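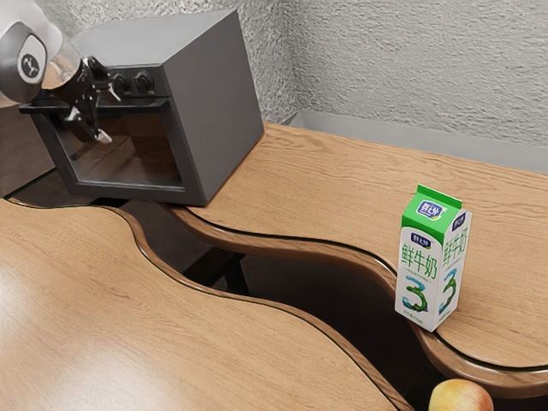

Notes by Leen Shboul, posted July 2019

Game Production, week 2 handout: early access and patch notes

Typed up fast after class, so excuse the gaps. Slides go up when Walid sends them.

Reading for this week: the Plundstead postmortem, first half only. Skip the part on music licensing.

What early access is, for our purposes
Selling a game before it's finished, and saying so on the store page. Players pay, play, complain, and you keep building. A beta is different: usually free, usually short, mostly there to test servers. A demo is a slice of the game with no promise of updates. Know these three, people mix them up in every essay.

Case: Plundstead
Survival game, small team at Nimri. Launched with one island, 14 craftable tools and no save slots beyond the first. First-day sales were 1,695 copies. Raed Haddad (lead designer) had planned for fewer, and the bug inbox filled up before lunch. Two people were reading it. They stopped tagging reports by the second day and just sorted by how angry the subject line was. Don't do this.

Main problem - the roadmap. Nimri put dates on it. Co-op was promised for November and came out the next spring. Most of the bad reviews from that winter mention the date and hardly mention the game. Compare Clundard, same genre, no dates at all, just "next" and "later" columns. Also got complaints, but milder ones, and the forum stayed usable.

Question from the back: isn't "later" just a way to dodge? Partly, yes. Jihad Rizk's view (guest talk, last term) is that "next" has to stay short, so players see things move out of it. If it never changes they notice.

Patch notes
Who reads them: current players, lapsed players deciding wether to come back, press looking for a headline, your own support staff. Write for the first two.

Order that works
- new stuff
- changes to how something plays
- fixes
- known issues

Known issues gets left out a lot. Put it in. Saves support a pile of tickets.

Wording. Say what the player would have seen. "Fixed null reference in inventory handler" means nothing to them. "Items no longer vanish when you close a chest while running" is fine. Jokes okay in small patches, leave them out if people lost saves.

Balance changes need the old number and the new number. Clundard once wrote "bow adjusted" and got four pages of forum posts from people with stopwatches.

Platforms
Console patches go through certification, PC ones can go out the same afternoon. So versions drift apart. Say at the top of the notes which platform they're for, every time. Unen had one set of notes for everything and the console players spent a week looking for a map that wasnt in their build yet.

Didn't get to: refunds, wiping saves, price changes at full release. Next week, first thing.

For next class
Pick any game in early access. Find its oldest patch notes and its newest. One page on what changed in the writing - tone, length, what they admit to. Print it, Maysoun Darwish is collecting them at the door. Groups for the roadmap project are on the sheet outside the lab, swap before Walid Haddadin locks the list.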